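Equipment planning (hand-held gripper collection)

From the Starnilen workshop wiki. Stub-ish, needs tidying. Last edited Sun 5 December by Yung-ching Wan.

Equipment planning covers the choosing, costing and scheduling of gear for hand-held gripper work, where people carry the gripper and do the task themselves and a robot learns from the recordings later. Usually cheaper than buying arms first. Not always, see Costs.

Background

Early plans at Starnilen copied the arm budget line for line -- one arm, one operator, one bench. Didn't fit. Hand-held work scales by people, so the unit of purchase is the kit: gripper, backpack rig, cables, spare fingers, charger. Segundo Carhuamaca rewrote the template in June and the Kulkarni site took it up after that.

Kit count

Count people on shift, then add spares. The Kulkarni rule is 2 spare grippers per shift of 15. Odov used no spares for its first order and lost most of a week waiting on a trigger spring. Backpacks fail less than grippers but the straps wear, so budget straps as a consumable. Paired work (one gripper in each hand) doubles the gripper line and leaves the backpack line alone, which is often missed in quotes.

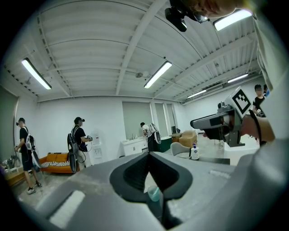 Room costs come next and are usualy under-budgeted. Several people working at once need elbow room, a sink if the tasks are kitchen ones, power for charging, somewhere to sit between runs. Furniture can be second-hand. Lighting should be even and left alone for the whole project. Check ceiling height and wifi before signing any lease.

Costs

Main lines in the current template:

Grippers and spares
Backpack rigs, straps, batteries
Storage drives
Markers and reprints
Household props (cups, soap, cloths)
Room, power, cleaning
Staff time, incl. training

Props look trivial on paper. They aren't -- the last Ostomon plan listed 381 items and the colour-matched replacements cost more than the originals. Buy duplicates in the same order. Storage is the other one that creeps, and Ming-te Kong's advice is to price it per hour recorded, then leave a margin.

Buy or lease

Leasing suits short projects, around 5 weeks or under. Past that, buying has come out ahead at both sites. Lease terms vary on who pays for worn finger pads. Read that clause. Hok-lam Yang keeps the marked-up copy of the Odov contract in the shared folder.

Scheduling

Order grippers first, longest lead time. Drives and batteries next. Props last, once the task list is frozen, otherwise half of them go unused. Allow time for calibration on arrival, per gripper not per batch. Freight and customs go on there own line.

Open points

Insurance value of a used kit -- no agreed figure. Whether straps go under safety or consumables (Chin-lung Ng says safety). Arm purchase for the replay stage is on a separate page, not started yet.

See also: Battery storage; Prop register; Finger pad wear; Site checklist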